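Clastholm Two-Part Storage Bin, Large, Gray: Review After a Few Months of Use

By Noreen Flanagan

I bought the Clastholm two-part bin in March to replace a pair of cardboard boxes that had gone soft at the corners. It is a plain gray rectangular bin, open at the top, with one fixed wall across the inside that makes a narrow compartment and a larger one. There is no lid in the box and no lid sold for it. I paid full price at Lusier, the housewares store on our side of town, and I later bought a second one for the craft room at the family center where I work three mornings a week.

So this review covers two bins, one at home and one at work. They have had different lives and I'll say which is which when it matters.

What I use it for

At home the bin sits on the floor of the hall closet. The large side holds dog toys, sneakers that aren't in season, and whatever my grandson leaves behind. The narrow side holds leashes, a flashlight, a roll of trash bags and a brush. Before this I had all of that in one heap and the brush was always at the bottom.

At work the bin holds odd pieces: blocks, balls, small soft toys, things that come in without a set. Flat items such as board books go in the narrow side, standing up. The children are told that toys go in the big side and books in the small side, and most of them manage it. One wall down the middle is about as much sorting as a four-year-old wants to do at cleanup time.

Size and shape

The bin is bigger than it looks on the store shelf. I measured my closet but I did not measure the door opening, and I had to tip the bin on its side to get it in. If you are putting it behind a door, measure the door.

The inside wall doesn't move. I went in expecting slots so that it could be shifted, because the Moldovan bins I used to have were made like that. On this one the wall is part of the bin. After living with it I don't mind much. The wall on the old ones popped out every time somebody dropped something heavy against it, and small things went under it. Nothing goes under this one.

The narrow side is the right width for books, magazines, spray bottles and rolled dish towels. It is too narrow for shoes laid flat, unless they are children's shoes. Adult sneakers have to stand on their toes, and then they stick up over the edge.

The large side is good for things of mixed shapes. Balls roll to the walls and stay there, and a block can be pushed up against the front and will still be there the next time you look. You can see everything from above as long as you don't fill it past halfway. Past halfway it turns back into a heap, like any bin.

How it holds up

I have had no cracks in either bin. The one at work gets dragged across carpet several times a day, sometimes with a child pulling and another pushing. The bottom edges are scuffed, but you have to turn it over to see that.

The rim is the weak point. If you lift the bin by one long side when it's full, the side bends outward. It goes back to shape when you put it down, but I don't like the feel of it. Raluca Vasiliu, who runs the afternoon group, carries it by the two short ends with the weight against her chest, and it doesn't bend that way. I have started doing the same.

I tested the weight once on my bathroom scale because a customer comment online said the bottom sagged. With 20 pounds in the large side and nothing in the narrow side, the bottom stayed flat on the floor but bowed when I picked it up. With the load split between the two sides it was better. The wall seems to stiffen the whole thing, so use both halves if you're going to carry it.

Cleaning

Gray hides dust and doesn't hide crayon. Wax crayon came off with dish soap and a rag. Marker took longer and left a faint line that I can find if I look for it. Dog hair collects in the corners and along the foot of the inside wall, where a vacuum nozzle doesn't quite reach. I use a damp paper towel over a butter knife.

If you wash it with a hose, stand it up on one end to dry. Laid flat, it kept a little water in the bottom of the narrow side overnight and I found it the next morning with my hand.

Noise

I haven't seen this mentioned in other reviews, so I'll mention it. A hard block dropped into an empty bin is loud. In a room full of children doing it on purpose it is very loud. At work we cut a piece of leftover felt to fit the bottom of the large side and that took care of most of it. The felt slides a bit. Nathalie Gagnon at the front desk said she could tell the day we put it in.

Compared with others

I have owned or used three others in the past few years.

The Moldovan divided bin has the movable wall I mentioned above. It is lighter and costs less. Buy it if you need to change the size of the compartments and don't plan to move the bin much. Mine lasted 2 years before one of the slots broke, and once a slot breaks the wall leans.

The Kadik crate is sturdier than the Clastholm and has real handles, but no inside wall at all, and it's open at the sides, so small items fall through. For shoes and boots I'd choose the Kadik. For toys I would not.

The third was a canvas bin with a cardboard base, no brand on it that I remember. It got wet once and I threw it out.

Things I would change

I'd like handles. Even a cutout at each short end would help. The rim is smooth and fine to hold, but with wet hands it slips.

I'd also like a lid, mostly so I could stack the two together in the summer, when the craft room is closed. You can nest empty ones, but mine stuck together when I did that and it took me and Muireann Hayes, one on each end, to get them apart. Putting a sheet of newspaper between them before nesting solved it.

The label was glued to the inside of the front wall instead of tied on or taped. It came off in strips and left a sticky patch that picked up lint until I got to it with cooking oil. This is a small thing, but it was the first thing I had to do with a new bin and it took 11 minutes by the kitchen clock.

Questions I got after my first short review

Shaimaa Ouali wrote to ask whether it would work for yarn. I think so, with the skeins in the large side and needles and patterns in the narrow side. The inside surface is smooth enough that yarn shouldn't catch. I don't knit, so take that for what it's worth.

Someone else asked if it fits under a bed. It doesn't fit under mine, which is a standard metal frame. Measure the height first.

Another reader asked about color. Lusier only stocks the gray. I prefer it for toys anyway, as bright pieces are easy to pick out against it, even down in a corner.

Would I buy it again

I did buy it again, so yes. I would still look for it on sale. Lusier marks down storage in January and again in late summer, and the price I paid was on the high side for a bin with no lid. If you have one place to put it and two kinds of things to keep apart, it does that job well. If you need to haul it up and down stairs every day, get the one with handles.

Rating: four out of five. I took the point off for the bending rim and the glued label.
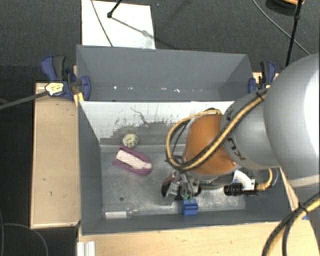

Blue block and small mottled ball in the larger compartment of the gray bin.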